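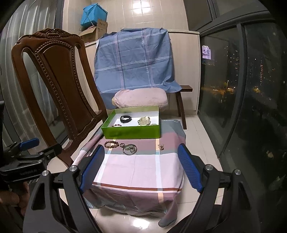
Wrist view, blue ridged pads open over the jewellery table. Ticket 1218, opened 12/16/19.

Status: open, waiting on pads
Area: hand-held gripper, finger pad comparison
Product: Yensuk pads (blue, ridged) against Dumer pads (smooth, softer)

What's going wrong

Right, so I'm logging this properly because I've been muttering about it in the chat for ages. The ridged Yensuk pads are lovely on anything chunky and hopeless on thin round stuff. I've got the jewellery task set up, the one where the loose pieces on the tablecloth go into the green box, and the bead bracelets are a doddle. The ring with the reddish stone is driving me up the wall. I close on it, it feels like a good grip, I lift, and it rolls down one of the diagonal grooves and drops back on the cloth. Sometimes it goes the other way and tips over on its side, and then I'm chasing it across the checks.

The little metal ring next to the wooden beads does the same thing but worse, as there's no stone to grab hold of.

I did 24 lifts of the stone ring with the Yensuk pads and dropped it on 2 of every 3, more or less whatever I tried. I didn't bother counting the bracelets after the first few, they just go.

What I've tried so far

First thing, pad screws. The Tudby setup sheet says to check them before blaming anything else, so I did. All tight. I also went over the screws on the upper joints of the jaw arms while I had the driver out, and they were fine too. I'd half hoped one would be loose, it would have been a nice quick ticket!

Second, swapped the pads left for right. I thought maybe one had worn more than the other (the left one had a slightly shiny patch near the tip). No difference that I could feel. The ring slid off towards the other side once or twice but I wouldn't hang anything on that.

Third, cleaned them. Soapy water, dried with kitchen roll, left them for an hour. Then again with a bit of alcohol on a cloth. This did help for the first few goes, and then it went back to how it was. There's a lot of fluff off the tablecloth and I reckon it packs into the grooves. I picked a fair bit out with a cocktail stick.

Fourth, changed how I come in. Straight down from above is the worst. If I come in low, with the tips nearly touching the cloth, I can pinch the band instead of the whole ring and it holds a good deal better. Trouble is, the cloth comes up with it. Twice I lifted the ring and a fold of tablecloth together and shunted everything else along, jade piece included. The clear bangle doesn't roll away when you knock it, it just spins round and takes the pendant with it, and then I have to lay the whole lot out again.

Dumer pads, same table

Put the Dumer pads on next. These are the flat soft ones that came in the Budley parcel. Fitting them was a pain, the holes are a shade tight and I ended up swearing at them.

On the stone ring they're miles better. Same number of lifts and I only lost it when I was rushing. They sort of squash round the band and it stays put, even if I turn my wrist over the box.

But (of course there's a but) they're rubbish on the clear bangle. It's smooth and so are they, and it squirts out like a bar of soap if you squeeze hard. With the ridged ones I could hook a groove over the edge and pick it up no bother. The wooden beads were all right with both, a bit slower with the Dumers as I had to be careful to get more than one bead between the pads or it would swing about.

So neither set does the whole table, and I don't want to be changing pads halfway through a run.

The camera question

Somebody asked on the last ticket whether I'm missing the ring because I can't see it, so I had a look back through the wrist view. I don't think that's it. The pads come up into the picture from the bottom and there's a good clear gap between them when they're open, and everything on the cloth in front of the box shows up in there. The edges bend a fair bit, the chair on the left looks like it's leaning in for a nosy, but the middle is fine.

Glare might be worth a separate ticket. The ceiling light bounces off the wall tiles right up near the top, and the floor tiles are shiny too. I've not seen it upset anything yet. I'd quite like to do one set in daylight with the same pads, as I've done most of mine after dark and that big window changes the whole room.

Clamp

One small thing while I'm here. The lever on the clamp works itself loose over a long session and the view creeps. I only noticed when I compared the first clip with clip 44 and the tips had shifted. I now nip it up every time I stop for a brew. Not the cause of the drops, the ring was rolling off well before the view had moved, but it'll muck up anybody trying to line clips up later.

Update, next morning

Tried one Yensuk pad and one Dumer pad together, ridged on the left and soft on the right. I felt a bit daft doing it but it's the best of the lot so far. The ring holds, the bangle holds if you come at it with the ridged side on the outside edge, and the beads are no trouble. The jaws don't quite meet square, the soft pad is thicker, so there's a little step at the tips and the plain metal ring still gets away from me more than I'd like.

I've also pinned the cloth underneath at the back so it doesn't ruck up when I come in low. Big improvement, should have done it on day one.

What I'd like from you lot

Can somebody at Yensuk tell me whether the pads come with finer grooves, or with grooves running straight across? I think the diagonal is what's letting the ring slide. If there's a version with a plain strip at the very tip, even better, I'd have that tomorrow.

Also need the proper thickness for the Dumer pads. The sheet in the packet gives two different numbers and neither matches what I get with the calipers. If I know the right one I can pack out the ridged pad to match and get rid of the step.

Leaving the mixed pair on for now. Please don't close this when the pads ship, I want to run the ring again first.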